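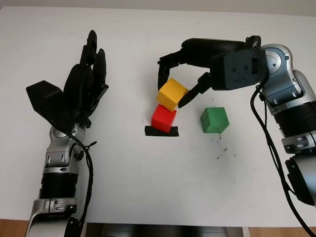

Margaux Lacroix asked, when the last report went in, whether the money was paying for music or for arguing about music, and could we please say which. Fair question. Both, is the answer, and the rest of this tries to show how it splits.

Flotel nights - progress report to Samen
Second stage of the grant
Sent 12th June

Apologies for the state of this in places. Written between load-in and doors for the most part. Budget sheet is attached separately, as is the safeguarding update you asked for.

Where we are

The Flotel nights are up and running at Storkard and have been since January. Rap and spoken word, mostly local, a headliner when we can afford one. Local acts go on first and get paid the same flat fee whether they bring their mates or not. That was the bit you were keenest on in the bid and we have stuck to it. A couple of the acts thought it was a mistake and rang up to check.

Total through the door so far is 433, guest list not included. Lower than the target in the bid. The reason is the spring, when Storkard had the roof done and we lost our slot to it, then got put in the small room until the big one was signed off. The small room sells out at next to nothing. No complaints about the atmosphere in there, it was lovely, but it doesn't do much for the numbers.

We would like to carry the missed nights over into the autumn. No extra money needed, just your ok on the dates.

The complaints

You will have seen some of this already as a few people wrote to you direct.

Short version. One of the support acts did a song about being followed round shops as a Black teenager. It has a chorus that names the sort of person doing the following, and it does not name them politely. Someone put a clip of the chorus up with no verses either side. It went round the local groups and then a long way past the local groups. By the end of that week we had over 298 messages, most from people who had never been to a show of ours and quite a few who seemed to think Storkard was a school.

What we did:

Read all of them. Took a while. Anything with a real question in it got a reply from a person. Anything threatening went to the police and to the venue, with screenshots. We didn't put out a big statement. We put the full lyrics up on our page, with permission, and a note saying who books the nights and how to get hold of us.

The act was asked first about every step. She wanted the lyrics up. She didn't want to do interviews and we turned those down for her. She has asked us not to use her name in reports for now so we haven't.

What we got wrong: we were slow. The clip was up a good while before any of us noticed, and by then she had been dealing with it on her own phone, on her own, at work. That should not have happened and it is on us. Somebody from the team now keeps an eye on things for the days after each night and the acts have a number to ring that gets answered.

We also found out that our contract with the acts said nothing at all about any of this. It covered fees, set times, who pays if a mic gets dropped. New version has a page on what we will do if an act gets abuse, what we'll ask them before we say anything in public, and what they can say no to. Happy to share it with your other grantees if that's useful, it isn't clever but it is written in plain words.

Storkard were good about it, for the record. There was pressure on them to drop the nights and they didn't. They did ask for more staff on the door for the night after, which we paid for out of the contingency line. You'll see it in the sheet. 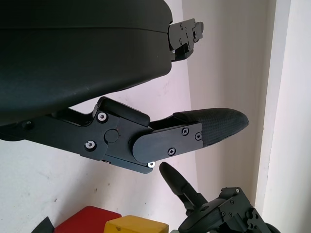
The night after went off fine. A bit quiet at the start, people looking round to see if anything was going to happen, and then the second act came on and it was just a gig. A few people came who said they'd only heard of us through the clip. One of them had written us one of the crosser messages. He stayed to the end, bought a shirt, still didn't like the song. That seems alright to us.

The talk sessions

These were the part of the bid we were least sure of. The idea was an early-evening session before doors, free, where an act plays something and then talks about the words with whoever's turned up. We've held two. They are going better than expected, though the first was thin and the chairs were all facing the wrong way for a discusion.

The second was after the clip business and was packed. It was never meant to be about that but of course it was. Some of it was heated. An older man said he felt told off by songs like that one and didn't see what he'd done. A girl of maybe sixteen said she'd felt told off in shops since she was nine, so. It went on from there and ran well into soundcheck. Nobody stormed out. We are not going to claim anyone's mind was changed, we didn't ask them and don't think a form on the way out would tell you.

On that - the evaluation forms. We know Samen wants them. Return rate is dismal. People have a drink in one hand. Can we try something else for the last stage? We'd rather ring a handful of people a week later and write up what they say. Let us know if that'd be acceptable to your side.

Equipment

The PA hire from Krishnan has worked out dearer than planned as the small room needed a different rig to the big one. They knocked something off when we explained. Monitors have been patchy, one of them crackled through a whole set and the act ended up just turning it to face the wall. Krishnan have swapped it.

We'd budgeted to buy microphones of our own and have done so. Second-hand, tested, all fine bar the one that smells of somebody's aftershave.

Money

Detail in the sheet. Main points:

Artist fees - on budget. All paid inside the fortnight, which several acts told us is not what they're used to.

Venue - under, thanks to the small room being cheaper. We want to move this across to the autumn dates.

Door staff - over, explained above.

Publicity - under. Frankly we didn't need much after the clip.

Contingency - most of what's gone went on the door staff, the rest on taxis home for acts in the weeks when things were nasty. We'd like to make the taxis a proper budget line from now on. They should probably have been one from the start, last bus goes before the headliner is off.

Things we'd like from you

An answer on carrying the nights over. Sooner is better, Storkard are holding the dates in pencil and have someone else asking.

An answer on the forms.

Some thought about what Samen says when people write to you about a grantee. In the spring your office sent out a standard reply saying you were "looking into the matter". We understand why. But it got screenshotted and passed round as if we were under investigation, and the act saw it before we did. It would have helped to get a call first. Margaux has been very decent about this on the phone and we're not trying to reopen it, only want it written down somewhere so that it's different for the next lot.

Next

Autumn programme is half booked. We are trying for a headliner from outside the area for the last night, fee still being haggled over. The act from the clip has been asked back and has said yes, her own choice of slot, and she's picked to go on early again because she likes getting home. She'll be doing the song. The verses as well this time will be filmed properly by us and put up whole the same night, so there's a full version to point at.

One more talk session before the summer break if we can find a room, Storkard's is taken by a beer festival. The library has said maybe. Will confirm.

Youth tickets: forgot to put this higher up. The cheap under-18s ticket is being used, but mostly by the same faces, and mostly friends of the acts. We want to get it into the colleges before September and need somebody to own that job. If you have a contact at either college please pass it on, we've been going round in circles with reception.

Receipts to follow in the post, the scanner's packed up.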